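Kirkthorpe practice kitchen - workshop notebook
Entry dated 22/02/2025
Entered by: Aitana Llorente

Purpose of the session: to review the short counter beside the sink, agree which articles should live on it, and record the points still open on the cabinet and shelving. The previous entry, made in December, dealt only with the plumbing and left the counter for later.

1. Condition of the counter

The top is sound. The joints between the strips of wood are level to the hand and the finish has not lifted at any point I could find. It was wiped with a damp cloth and dried before anything was set out. The screw head near the front edge remains exposed. It does not catch on a sleeve, but it does collect crumbs, and a wooden plug would be a neater finish. Fekon supplied the original fixings and may still hold plugs of the right size. The enquiry has not yet been sent.

The white base cabinet was checked for movement by leaning on each corner in turn. There is slight play at the back left, which was taken up with a folded card shim. A permanent packer should be cut when the saw is next set up.

2. Articles kept on the counter

The working set is the light blue bowl, the toy carrot and the soup-type can. These were chosen for the serving and clearing exercise, in which the carrot is to go into the bowl and the can is to be left standing. 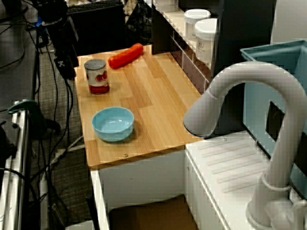 It is proposed that the bowl be kept to the left, with the can and carrot within easy reach of it. The present arrangement leaves enough bare wood to put something down without first having to move something else. Colleagues who prefer another layout are free to use it, provided that the articles are returned to the counter at the end and not left in the sink.

The carrot is light and rolls if nudged. I considered asking for a small mat, but a mat would hide the surface and would need washing, so the matter was dropped. The can should always be stood upright. If the label begins to peel it should be glued down at the seam with a thin line of paste. Adhesive tape leaves a residue and is not to be used.

Giáp asked whether the bowl might be exchanged for a deeper one. My view is that a shallow bowl is the better choice for this counter, as the contents can be seen from a standing position. A deeper one may be tried at a later date and the result entered here.

3. Sink side

The tall white tap reaches well over towards the counter. Anyone working at the right-hand end should keep the spout in mind when lifting the can. No change to the tap is proposed.

The ridges of the drainboard need a brush - a cloth passes over the top of them and leaves the grooves as they were. A narrow nail brush was used today with plain water and a little soap, working along the ridges. The teal-blue bin behind the sink counter should stay where it is for the time being. Its cut-out handle makes it easy to draw forward when the area behind it is to be swept. 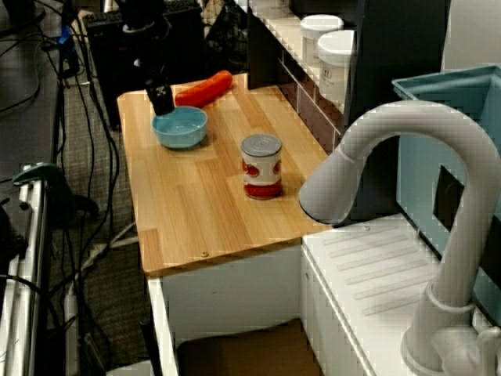 Counter and sink side, with the bowl at the back left and the carrot just behind it.

4. Shelf

The two white containers with white lids are to remain on the shelf. The labelling wants attention: the printing on the nearer one is small, and a larger label in plain lettering has been requested from Zangate. Until it arrives, please do not decant anything into either container.

5. Outstanding

Plug for the screw head: enquiry to Fekon.
Packer for the back left corner of the cabinet: to be cut.
Larger label: awaited from Zangate.
Deeper bowl: to be discussed with Giáp.

The counter was wiped a second time at the close of the session and the brush hung up to dry on the hook by the door.

A.L.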